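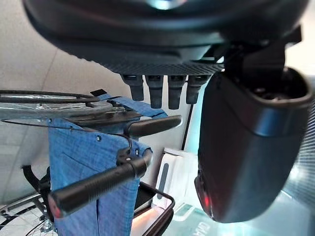 Wheelchair and bed area, Room 213

Home Rooms Equipment Gallery Bookings Contact

Room 213 is the practice room for moving and handling at the Saarela care training centre in Sindirness. It is used for bed-to-chair transfers, pushing and steering, folding and storage. The pictures on this page deal with the manual wheelchair, stock number 729, and the part of the room where it is normally used. Page text by Seija Peltonen, revised March 15, 2024.

Picture 1. Handles and blue fabric, close view

The handles are black. One has a ribbed grip, and a small black bracket with bolts sits where it meets the fabric. Part of a spoked wheel shows at the upper left.

Grips are checked before each course. Take hold of each one, twist it firmly in both directions and then pull it straight back. There should be no movement on the tube in either test. A grip that turns or creeps is reported on the equipment sheet and the chair is taken out of use until the grip has been replaced. Glue is not to be used as a stopgap.

Bolts in this area are checked by hand for looseness and then with the correct key. They should be snug. Overtightening distorts the tube and makes the chair harder to fold. Fabric is checked along the seams and around every fixing point, with attention to stretched holes and broken stitching. Wipe it down with a damp cloth and a mild detergent and leave it to dry before folding.

The load limit for practice in this room is 105 kg, including anything hung from the handles. Bags are kept off the handles during transfers. A loaded bag moves the weight behind the rear axle and the chair can tip when the person stands up.

Picture 2. Chair on the practice floor

The floor is pale grey tile. It gives low rolling resistance, and learners should expect the chair to feel heavier on carpet or on outdoor paving. Turning is practised first with the chair empty, then with a 30-second pause between each quarter turn so that the instructor can correct hand position. Both hands stay on the handles while the chair is moving.
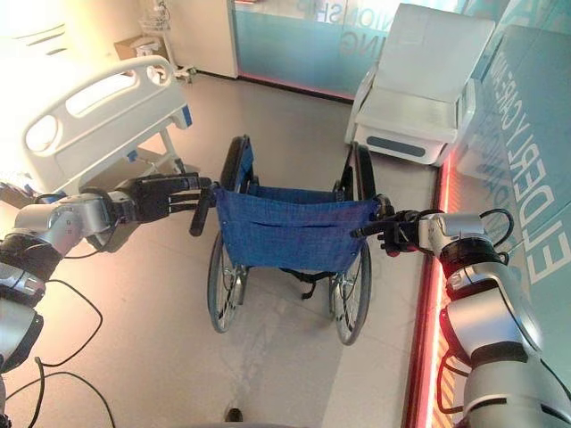

Wheelchair 729 from behind, with a white bed at the upper left. The blue backrest has a checked weave and a pocket across its lower part.

The rear wheels are spoked and each has a silver push rim. Run a gloved hand round the rim to find burrs. Spokes are checked by squeezing them in pairs; one that gives noticeably more than its neighbours is noted on the sheet. The tyres are looked over for cuts and for anything stuck in the tread.

Silver metal crossbars sit under the seat. To fold the chair, lift the footplates, remove the cushion and pull the seat fabric up at the middle, front and back together. To open it, press down on the seat rails with the heels of the hands. Fingers are kept flat and pointing inwards. Trapped fingers between the seat rail and the side frame are the commonest minor injury recorded in this room.

The backrest pocket is for papers and light items. It is emptied at the end of each session.

Bed

The bed has a white footboard with curved cutout handholds. Its mattress platform is 203 cm long. For transfer practice the bed is set so that the platform is level with the chair seat or very slightly above it. The chair goes alongside at a shallow angle, on the learner's stronger side, with its brakes on. Bed brakes are tested by pushing at the footboard before anyone sits down.

Storage

The chair is stored folded, upright and with the brakes on. It is not leant against the glass. The next full inspection is due in November and covers bearings, castor stems and frame welds, in addition to the points listed under the pictures.

Faults found between inspections go on the equipment sheet with the stock number, the part and the side (left and right are given as seen by the person sitting in the chair).

Related pages

Prellero slide sheets: sizes and washing
Neren hoist: sling chart
Footplates and leg supports, parts list
Booking Room 213
Equipment sheet, blank copy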